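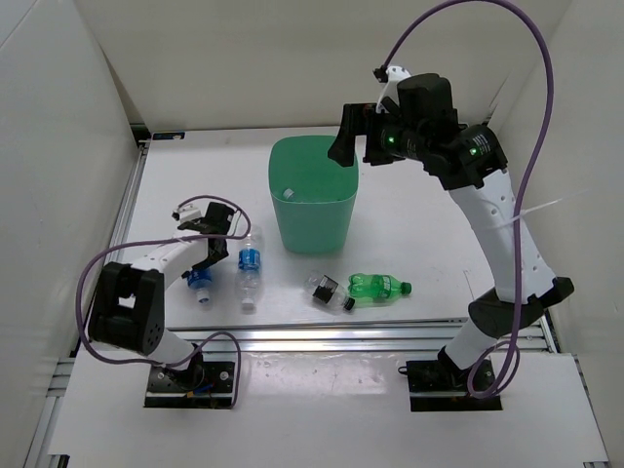
Why do some recurring room bookings disappear from the calendar after the yearly import?

The import in Aleso reads a maximum of 3000 rows from a single file and ignores every row after that. Bookings stored beyond that point are not created, and the system does not display an error. The bookings remain in the source file and can be restored by importing them in a second file.

The full record of the ticket follows. It has been kept open to other departments at Pinositz so that staff who prepare their own import files may refer to it.

## Ticket summary

- **Subject:** Recurring bookings missing after import
- **Opened:** July 1, 2024
- **Handled by:** Duangjai Sitthichai, Scheduling Support
- **Systems concerned:** Aleso (room calendar), Pruvden (staff directory), Moges (outgoing mail)
- **Priority:** Normal, raised to High on the second entry
- **Status:** Resolved, with one item carried forward

## Original report

The Office of Continuing Education wrote as follows:

> We imported our fall schedule this morning. The weekly bookings for September and October are correct. Bookings in November are incomplete, and there is nothing at all in December. The import page said "Import finished." Two instructors have already been told by other departments that their December rooms are free and may be taken. Please advise whether we should enter these by hand.

The office was asked not to enter any bookings by hand until the cause was known. Manual entries made over a partial import produce duplicates, and duplicates in Aleso must be removed one at a time. A temporary hold was placed on the affected rooms for all of December so that other departments could not reserve them.

## Entry 1 — Permissions

The first possibility considered was that the office no longer had booking rights for part of the year. Rights in Aleso are taken from the group records in Pruvden, and several groups were renamed in the spring.

The group record was opened and compared with a department that had reported no trouble. Both had the same rights and the same end date. A single test booking was entered under the office's own account for a room in December. It was accepted at once and then deleted.

Permissions were ruled out.

## Entry 2 — Time zone setting

The office noted in a follow-up message that several bookings in early November appeared one hour later than expected. This raised the question of whether the change from daylight saving time had caused the import to fail partway through.

The file was found to list times without a zone, and Aleso had applied the zone set in the office's profile. That profile was set to a fixed offset, which does not change in the fall. The setting was corrected to the local zone, and the November bookings then showed the proper hours.

This explained the one-hour difference. It did not explain the missing bookings, which were still missing after the setting was corrected. The priority was raised to High at this point, as the office was due to publish its course list.

## Entry 3 — Row limit

A copy of the import file was requested. It had been sorted by date, with one row for each meeting of each class. The last booking to reach the calendar was compared with the same booking in the file. It stood on row 3000. The next row in the file, and every row below it, had no matching entry in the calendar.

The file was divided at that point and the second part was saved under a new name with the heading row copied to the top. It was imported into the test calendar first. All of the late November and December bookings were created there as expected.

The limit is stated in the administrator guide for Aleso but does not appear on the import page. The message "Import finished" is shown whether or not the whole file has been read. In earlier years the office's schedule was short enough that the limit was never reached. It was passed this year after the evening language classes were added.

## Correction applied

The following steps were carried out in the live calendar with the office's consent:

1. The temporary hold on the December rooms was lifted.
2. The second part of the file was imported under the office's account.
3. The conflict report was run for the full term.
4. The office was asked to review its bookings against the printed schedule and confirm them in writing.

The conflict report listed 2 clashes. Both concerned Room 12, which had been reserved by another department on the morning of the original import, before the hold was in place. One of the classes was moved to Room 11 for the dates in question. The other department agreed to give up its reservation in the second case.

## Entry 4 — Confirmation messages

After the second import, the office reported that instructors had received confirmation messages for the new bookings but that some had received the same message twice.

The mail log in Moges showed that the repeated messages were sent when the time zone setting was corrected. Aleso treats a change of hour as a change to the booking and sends a fresh notice to each person named on it. The second notice carried the right time and the first did not. A short note was sent to the instructors asking them to rely on the later message and to discard the earlier one.

No change was made to Moges. The notices were sent as designed.

## Guidance for other departments

Departments that prepare their own files are asked to observe the following before importing:

- Check the number of rows in the file. The heading row is not included in the limit.
- If the file is over the limit, divide it by month and import the parts in date order. Keep the heading row in each part.
- Open **Profile > Region** and confirm that a named local zone is selected. A fixed offset should not be used.
- Turn off notices during the import and turn them on again once the bookings have been reviewed.
- After the import, open the last date in the file and confirm that its bookings are present in the calendar.

A file that has already been imported in part should not be imported again in full. Please open a ticket and attach the file, and Scheduling Support will identify the row at which the import stopped.

## Closing entry

The Office of Continuing Education confirmed that its fall bookings match the printed schedule. The account's region setting has been recorded in the department file.

The item carried forward is a request to the supplier for a warning on the import page when a file is longer than the limit. The supplier has acknowledged the request and has not given a date. Until a reply is received, the guidance above will stay on the import help page, and questions about it should be sent to Duangjai Sitthichai through the scheduling queue.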